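Ticket: Bed-tidying set, episodes rejected at upload
Project: Livska
Opened by: Svenja Ruchti
Component: collection station, bedroom
Priority: normal
Status: open, waiting on retest

Problem

Uploads from the bedroom station started failing the episode check in December. Out of the last batch of 18, the checker refused 5. The message is the same each time: "start state not matched". The arm logs are complete and the joint data plays back without gaps.

Expected

An episode should be accepted if every item on the task card is on the bed at the first time step and both grippers are open. The task card for this set lists the pink blanket, the beige duvet, the bolster, the pillows, one small white item and one book.

What I tried

14:10 Restarted the Kuder recorder and uploaded one refused episode again. Refused, same message.

14:25 Compared the clocks on the recorder and the arm controller. They agree. Ruled out.

14:40 Went through the refused episodes by hand. In 4 of them the operator had started moving before pressing record, so the first time step already has an arm well over the mattress. Those are fair refusals and I have marked them as ours.

15:05 The fifth one starts properly. The arms are back, all the items are on the bed, and it was still refused. I ran the checker on it in verbose mode. It stops at the book. The rule for the book was written on the Egan set, where it always lay flat, and anything tilted past the limit counts as "item missing".

15:30 Turned the book rule off on my own copy and ran the fifth episode again. Accepted.

Notes on the layout

We want the bedding to differ between episodes, so please don't "fix" this by asking operators to lay everything out the same way. The model needs to see the blanket bunched up in different ways and the book at different angles. The only things that have to hold are the item list and the open grippers.

Two views from the station for whoever picks up the rule. Book leaning beside the right gripper in the first, lying face up near the foot of the bed in the second.
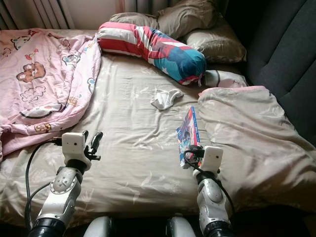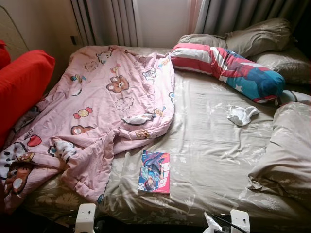

Proposed change

1. Replace the tilt limit for the book with a plain present/absent test.
2. Add a check in Ultik that holds the record button until both arms have been still for 7 seconds. This should stop the early starts.
3. Keep the refused episodes in the holding folder until the new rule is in. Do not delete them, the fifth one is good data.

Workaround until then

Operators: arms back, grippers open, press record, wait for the tone, then move. If an episode is refused and you are sure the start was clean, tag it "book" and leave it. I will run those through by hand at the end of the shift.

Open questions

Does the same tilt limit apply to the small white item? I haven't seen it fail there, but the rule file has a line for it that looks copied from the book one.

Do we need to rerun older batches? There are over 18 refused episodes from before this ticket and I have not opened any of them.

Svenja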